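Section 6: Fitting and Registering the Grilline Transponder

The Grilline transponder sends your car's number to the timing loop each time you cross the start line. Each car needs its own unit. Do not swap units between cars during a meeting, even within the same class, as the lap chart will credit the wrong driver.

Before you start

Charge the transponder until the green light stays on. A full charge takes 6 hours from flat and lasts for 40 hours of track time. You will also need the mounting bracket, two cable ties and the R-clip.

Units and brackets ship together in a clear box. Keep the box for storage between meetings. Loose transponders in a door pocket or tool tray tend to lose their clips. 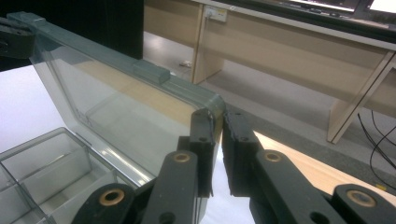
Clear plastic box with the lid open. The small tab is on the rim of the lid.

Fitting the bracket

1. Choose a spot on the left side of the chassis, behind the front axle line. The bracket must face the ground with no metal below it.

2. Measure from the bottom of the bracket to the track surface with the driver seated. The distance must be 44 cm or less.

3. Clean the mounting area and hold the bracket in place. Feed both cable ties through the slots and pull them tight.

4. Slide the transponder in with the arrow pointing up until it clicks.

5. Push the R-clip through the hole at the base and check that it cannot be pulled out by hand.

CAUTION: Do not mount the transponder within a hand's width of the exhaust or the battery. Heat damage is not covered by the warranty.

Registering the number

1. Open Skidasis on the race office computer and select Entries.

2. Find the car and click Add Transponder.

3. Type the number printed on the label. Leave out any leading zeros.

4. Click Save. The entry changes from gray to black.

5. Send the car over the loop at walking pace. The number should show in the Passings window with a signal strength of 60 or higher.

Note: If you are running at Putitz or another track with the older Rind decoder, select Legacy Loop under Settings before the first practice. The setting resets when the program closes.

If the car does not show up

Check the light first. A red light means low charge. No light at all means the unit is flat or has been left in sleep mode; place it on the charger for a minute to wake it.

Error 361 means the same number has been entered for two cars. Open both entries, compare them with the labels and correct the wrong one. Laps already recorded can be moved using Edit > Reassign Laps, as described in Section 9.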